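Surplus wool blankets smell like a basement. Is there any hope?

Posted in Gear and Surplus by Noel Dizon

I bought a bale of army blankets from a surplus dealer outside Trodton back in February.

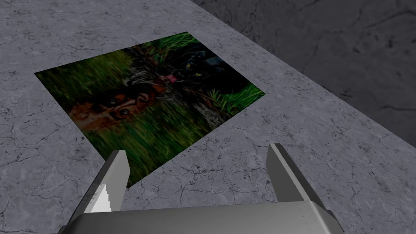
The listing said "light storage odor." I have been in caves with less storage odor. There are 4 blankets in the bale, gray-green, heavy as a wet dog, and apart from the smell they're in great shape. No moth holes that I can find, stitching all good, one of them still has the paper tag pinned to it.

So far I've hung them on the line for a week, which did wonders for the smell of my yard. I also tried baking soda, and now they smell like a basement where somebody baked. My wife has asked that they live in the truck.

I want to keep two for the winter kit and give the others to my brother, who isn't picky. Can I wash these at home without ending up with four very warm potholders? And is the smell mothballs or mildew, and does it matter?

magbanua_hollow
6 replies - 1,006 posts

It matters a lot. Mothballs smell sharp and chemical, mildew smells like old towels. If it's mothballs, more air is the main thing, and a week isn't much. Mine took most of a summer on a covered porch, turned over whenever I remembered, so not often.

If it's mildew, wash them. Cold water, bathtub, a capful of wool wash, one blanket at a time. Push it up and down, don't wring or scrub. Let it soak for half an hour, drain, then soak again with a cup of white vinegar in the water. The tub will turn the color of tea and you will have regrets about using it. Rinse until it runs clear, roll the blanket up in towels and kneel on it, then dry it flat in the shade. A soaked wool blanket weighs more than you think, so don't hang it from anything you like.

Keep it out of the dryer. I have a 100 percent wool blanket that now fits a cat.

Also check the folds for moth eggs before any of this goes near your closet. If you see something gritty, bag the blanket and put it in a chest freezer for a couple of weeks.

Hultetti
2,762 posts

just buy new ones

nimholm_rick

What Magbanua said, except I skip the vinegar and use the front loader on the wool cycle, cold, lowest spin. Done it with a dozen blankets and lost one, and that one was ugly. If the tag on yours says anything other than wool, ignore me and read the tag. Take it off before you wash, too, some collectors care about those.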